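About Gidura Bench

Gidura Bench tests robot grippers, arms, wrist cameras and controllers for people who are about to spend money on them. We were set up in Lerkham by Mogens Damgaard and Hélène Beaulieu, who had both bought equipment on the strength of a demo video and regretted it. We don't sell hardware, we don't take commission, and we are not much impressed by videos.

There are four of us now. Kyrylo Ivanyshyn looks after controllers and timing. Jayson Marquez handles cameras and mounts, and writes most of the reports. Mogens still does the mechanical side and Hélène runs the office and argues with suppliers about loan terms.

What we don't believe

We don't believe payload figures measured on a steel block. We don't believe "universal" when it is printed next to a picture of an apple. A repeatability number tells you how well an arm goes back to a point in space, and a pillowcase does not stay at a point in space. We also have doubts about speed claims, at least until somebody shows us the pick that came before the good one.

Some of these products are fine. A few are very good. We would like to see it before we say so, and clients sometimes find that slow.

Where we test

We have a bench at Brallgate with the usual blocks, cups and bolts on it, and it is useful for finding out what is plainly broken. After that we prefer a furnished room. Soft goods are where most grippers get into trouble: sheets, covers, thin plastic, anything that folds when you touch it. White bedding is also hard on a wrist camera, which has to find an edge in a big pale area with very little contrast.
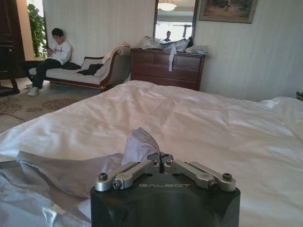

GALBOT gripper with a corner of thin plastic sheeting between the fingertips, duvet behind.
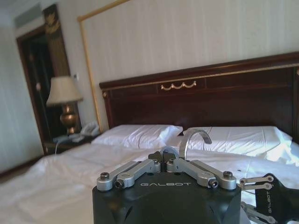 Same make, at the pillow end of the bed. The second arm's gripper is at lower right.

How a comparison runs

Each gripper gets the same list of jobs in the same room. Our current soft goods list has 17 of them, from lifting one corner of a sheet to pulling a pillow straight. We write down every attempt, including the ones where the operator says "that one doesn't count." It counts.

Our last full round came to 463 attempts, and we kept the camera recordings for all of them. Clients can ask for the whole set. Few do, which is a pity, because the failures are more useful than our summary. A finger that slides off film in the same way every time is something an engineer can work on. One that fails differently each time usually means trouble further up, in the camera or the controller, and Kyrylo will want the logs.

We look at the dull things as well. Can you reach the screws without taking the wrist apart? Does the housing block the camera's view of its own fingertips? When there are two arms, how much of one ends up in the other's picture? Spec sheets tend to be quiet on all this.

What you get

A written report, the recordings and an hour with whoever ran the tests. We don't give stars or awards and we don't license a badge. If a maker wants to quote us, they quote the full paragraph or nothing. Two have chosen nothing.

We can be wrong too. Our first report on the Tolentino controller blamed it for a delay that came from our own cabling. The correction is still attached to the front page of that report and will stay there.

Sending us something

We take loans from makers and paid requests from buyers, and every report states which it was. Please include the manual you give to customers and leave out the one you give to reviewers. Crisanto Aquino handles bookings and will tell you what the wait is. We are closed for the first part of August.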